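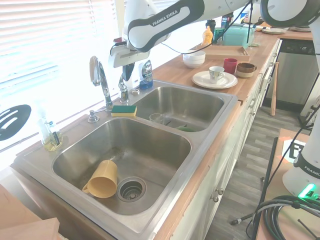
Up at 6.40 and at the post office in Randgate before it opened. Two people ahead of me. Sent the forms for the water licence by registered mail and kept the receipt in the blue folder.

Drove on to Midusbridge for the feed. The price has gone up again, so I took 9 bags and left the rest for next month. Road works past the Egger turnoff still, one lane, long wait at the lights. Had the radio on. Rain forecast for the coast and none for us.

The tank is at 1,690 litres by the gauge. It was higher than that at the end of January and I have been careful. No more watering the front garden. The lemon tree gets a bucket in the evening and the roses can take their chances. I rang the carter at Trevell and they can't come for two weeks.

Walked the bottom fence after lunch. One post is rotten at ground level and the wire has gone slack either side of it. I have a spare post in the shed but no staples, which I should have thought of in town. Saw a wallaby on the far side, grey, not bothered by me.

Paid the rates in the afternoon. $800 gone in one go. Moved some money across so the car rego is covered.

Did the dishes late. Finished the library book, which got better after the first half. It's due back and I can drop it off when I go in for the staples.

Wind has swung round to the south. Cooler. Left the bedroom window open.

2 comments

Recent entries
Gutters, and a dead battery
Three days of northerlies
Second-hand pump, first try

Contact | Copyright, all rights reserved | Back to top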